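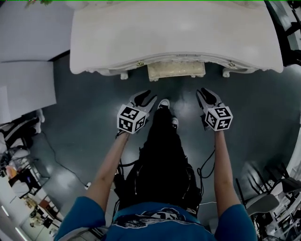 White table, carved apron, brass fittings.

Sumaiya Mondal
October 21, 2026

Making my aunt's lentil soup this week and writing it down as I go. Posting it in pieces. It's a plain red lentil soup with a lot of browned onion and lemon. Feeds six, or two people for most of the week.

Start with the onions. Three big yellow ones, sliced thin, pole to pole. They go in a wide heavy pot with 4 tablespoons of oil and a teaspoon of salt, medium heat. Leave the lid off.

Most recipes say 10 minutes for browned onions. Mine took 38. They go limp, then pale yellow, then nothing happens for a long time, then they color all at once. Stay near the stove for the last part.

If they catch on the bottom, add a spoonful of water and scrape. I did that four times.

Take out a third of the onions when they're dark brown and put them on a plate. Those go on top at the end. The rest stay in the pot.

Add 5 cloves of garlic, chopped, and a piece of ginger as long as your thumb, grated. One minute. Then 2 teaspoons cumin, 1 teaspoon coriander, half a teaspoon turmeric, and chili flakes to taste. Stir for 30 seconds – longer and the cumin turns bitter.

Then 2 tablespoons of tomato paste. Let it darken and stick a little.

I use the Rathnayake chili flakes from the shop in Vosside. They're hotter than the supermarket kind, so half a teaspoon is enough for me. With regular flakes I'd use a full one.

Lentils: 2 cups of split red, rinsed until the water is mostly clear. That was five rinses. Pick through them first. I found one small stone, and I've had bags with more.

Add the lentils and 7 cups of water. I tried this with boxed chicken stock last winter and it just tasted like the box. Water is fine here, the onions do the work.

Bring it to a boil, skim off the foam, turn it down low. Lid on, slightly open. Stir every five minutes or so. Red lentils sink and scorch.

The recipe comes from a church cookbook my aunt got secondhand, printed in 1964. The original has no garlic, no ginger and one quarter teaspoon of pepper for the whole pot. She wrote her changes in the margin in pencil and I've made a few more in pen.

It also calls for a cup of cream at the end. She crossed that out and wrote "lemon". I agree with her.

The lentils fell apart after 25 minutes. I beat them with a whisk, which gets you most of the way to smooth. You can use a blender if you want it silky, but let it cool some first and don't fill the jar more than half.

Lemon goes in off the heat. Juice of one and a half, then taste. Then more salt. Mine needed nearly another teaspoon, and that's normal for a pot this size with water as the base.

To serve: the saved onions, a little oil, chopped cilantro. Toast on the side. I had the end of a Satness sourdough and fried it in the pan I'd used for eggs.

Someone asked about brown lentils. They work but it's a different soup. They hold their shape, they want 40 minutes or more, and you'll need the blender if you don't want it chunky.

Another question, slow cooker. I've done it in my old Nenosine on low for six hours. Brown the onions on the stove first, there's no way around that part. Cut the water to 6 cups.

It thickens a lot in the fridge. By the second day you can stand a spoon in it. Loosen with hot water while it heats, and add another squeeze of lemon, the first one fades.

Freezes well for three months. I freeze it without the onions on top and leave an inch of space in the container.

Cost, for whoever wanted to know: the lentils were the cheap part. Onions and lemons were most of it, and the whole pot came in under 13 dollars.

Correction to the spice post: that's ground coriander, 1 teaspoon. If you're using whole seeds, toast and crush them first.

Going to try it with carrots next. Two, grated, in with the garlic. Will add to this thread if it's any good.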